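Myrto Kontogiannis had promised me half an hour and gave me most of the afternoon, which is how she is about grippers. She has spent the spring at Lotden comparing two of them in simulation, the Gramine and the Lokley, on the same drawer task.

"You think a drawer is easy," she told me, pouring more coffee, "and then the fingers come in a little low and you've lost your whole morning." 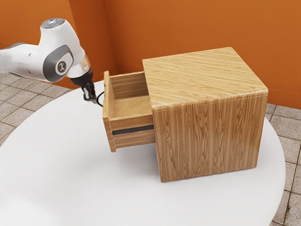

She ran 99 trials with each before she would let Aurel Cozma see a chart. The Gramine was quicker – she grants it that – but she kept going back to the Lokley for the way it closes.

"I like a gripper I can predict. Aurel likes a fast one, so we argue, and then we go to lunch."
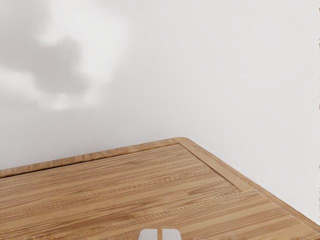 The camera took longer to settle. She tried eight positions and still isn't fond of the one they kept. "Ask me again in May," she said. "I'll have moved it."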